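Diary, July: the second week with the old cat 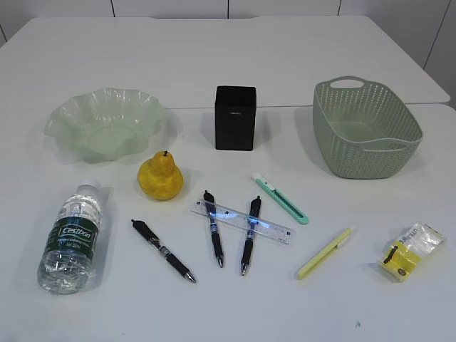 I slept badly again. Ladero woke me at four with his crying, the long one, which he makes when he stands in the hallway and does not know which room he wanted. I went to him and sat on the floor until he remembered. Then he ate a little and I could not go back to bed, so I am writing this with my tea.

Yesterday was the second visit to the clinic. Doctor Kikuchi put him on the scale and he has gained 40 grams. It is a small number, but I was so glad that I asked her to write it down for me. She said his kidneys are not better, and we should not expect them to be better, but he is drinking well and his coat is less dull. She wants him to have the kidney food only, and no more of the fish I have been giving him from my plate. I promised. I am not sure I can keep the promise when he looks at me.

The food is called Hivavier and one bag costs 380 crowns. In my first country I would have fed a family with this money, and my mother must never hear of it. I bought one bag and mixed it with his old food, one spoon of the new and three spoons of the old, as the doctor told me. He ate around the new pieces. I did not know that a cat with so few teeth could choose so exactly. Today I will try to make it soft with warm water.

The pill is the harder thing. He must have half of it in the morning and half in the evening, 12 hours between. On the first day I wrapped him in a towel, like in the video, and he got one leg out and scratched my wrist. On the third day I found the pill behind the radiator. Minoru came over last night after his work and we did it together, he held and I gave. Minoru says I am too polite with the cat. I ask him to open his mouth and I wait, and of course he does not open it. Minoru put his thumb at the corner of the mouth and it was finished before Ladero could be angry. I felt a little jealous, to tell the truth.

I must learn to do it alone, for Minoru goes to Irport at the end of the month and stays there 2 weeks.

We talked also about Ishida, his sister's dog, who had the same illness and lived a good while with it. He told me the dog slept on the bathroom floor all summer, and they stopped closing the door. I have put a folded blanket in my bathroom now. Ladero looked at it and lay down next to it, on the tiles.

Things I want to remember for the next visit: the crying at night, if it is from pain or only from age. If I may brush him on the back, where the bones are near the skin. If the water should be changed more often than morning and evening. And to ask for the smaller pills, the doctor said there is such a kind.

It is getting light now. He came in while I was writing and he is sitting on the chair across from me with his eyes almost closed. The neighbor has started her car. I will warm the water for his breakfast, and after that I have to iron a shirt for work.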